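Furniture reuse scheme clears its 17th delivery of desks and tables

A furniture reuse scheme run from the Bunting building has passed on 2,332 pieces since it opened, and a new intake of wooden desks and tables will go out to homes in September.

The scheme, called Diltia, takes in furniture from offices, show flats and house clearances. Each piece is checked, cleaned and given a ticket before it is offered to families and students setting up home. The latest intake came from Flelent, a lettings firm which is closing four of its furnished properties.

Brenda Hulme, who manages the scheme, said drawers were the most common fault. "People look at the top and the legs and forget the drawer," she said. "We open every one, see what's been left in it and check that it runs. If it sticks we rub the runners with wax, and if that doesn't do it the piece goes to Keith."

Items found in drawers are bagged and kept at the front desk for a month. Most are small - coins, keys, chargers, the odd letter - and owners who ring up can usually have them back the same day.
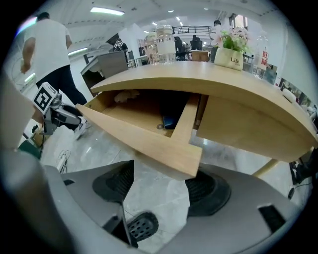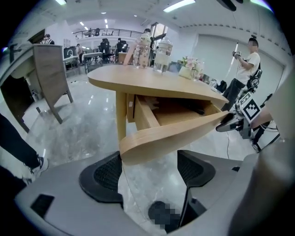 Keith Lambert, who does the repairs, said tables with rounded tops were popular with people in small flats, as there are no sharp corners to catch a hip on. He also likes a shallow drawer under a table. "It takes your post and your pens and that's enough," he said. "The deep ones just fill up."

Tables and desks are priced according to size and condition. Delivery is free within the town, but anyone living on an upper floor without a lift is asked to have a second person at home to help carry.

The scheme has also been given a grant of £4,000 by Stendulex, the property company that owns the building. It will pay for a second van and new shelving at the back of the store, where chairs are now stacked.

Donations of desks, tables and bedside cabinets are wanted before the end of the summer. Wardrobes can't be taken at present. Donors are asked to empty all drawers first and to keep any loose screws in a labelled envelope taped to the underside. The store opens at 10am and the last collections leave at 4pm.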